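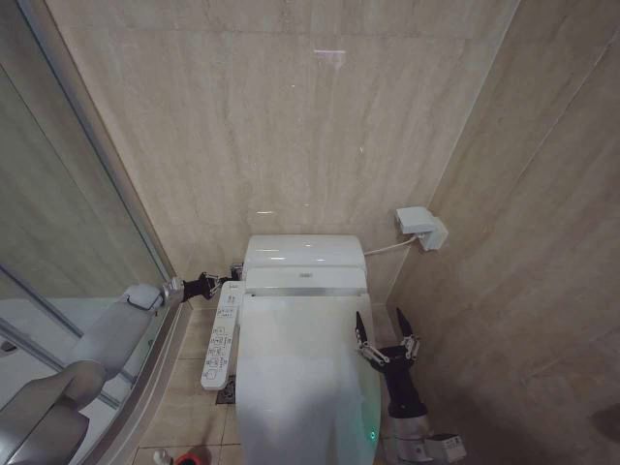

Can the bidet toilet be left plugged in while the bathroom is being cleaned?
Switch it off and unplug it first, wipe the seat and side panel with a damp cloth, and let everything dry before the plug goes back in.

Home | Residents | Repairs | Newsletter | Contact

Bathrooms: spring cleaning notes
Posted in: Around the House
May 20, 2018

The bathrooms at Tramham were refitted in March and we have now had enough questions at the desk to put the answers in one place. Most of them are about the toilet seats, and the rest are about the glass.

The seat and lid are plastic. Use washing-up liquid in warm water and a soft cloth. Cream cleaner scratches them, and so does the green side of a sponge. Elvia Maldonado in flat 26 uses an old cotton pillowcase cut into squares, which works well round the buttons on the side panel. Wring the cloth out before you go near the panel and don't spray anything straight on to it.

The walls are stone and need more care than the old white tiles did. Vinegar, lemon and limescale remover will all leave dull patches that don't come out. Use the stone soap kept in the Lam building store, one capful to a bucket, and dry the wall afterwards with a towel. If you have already used something stronger, tell Pui-shan Chiang and she will come and look at it. 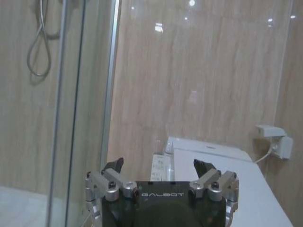 Shower glass and metal uprights, Tramham.

Limescale on the shower glass is easiest to deal with on the day. Pull a squeegee down the panel after the last shower and run a dry cloth along the bottom sill. If you want to use a limescale product on the glass, keep it on a cloth and keep it away from the stone on either side. Several people have asked whether the panels can be coated. Arsalan Shaikh has had a price of £335 per flat from Ravilard and we have not gone ahead.

Floor drains should be lifted and cleared once a month. The grate comes up with a flat screwdriver. Take out the hair, rinse the grate in the basin and pour a jug of water down before putting it back. A drain that hasn't been used for a while will smell until this is done.
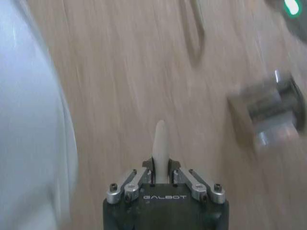

Wooden surfaces elsewhere in the flat should not be wiped with the bathroom cloths. Keep a separate one, nearly dry, and go with the grain. Water rings that have been left overnight may lift with a little furniture wax from the store, but test it somewhere out of sight.

Spare squeegees are £36 for a box and we are happy to split one between neighbours. Names to Sze-wing Yu by the end of the month.

Recent items
Bin store: new key code
Anden stairwell lights
Window locks, second visit
Notes from the March meeting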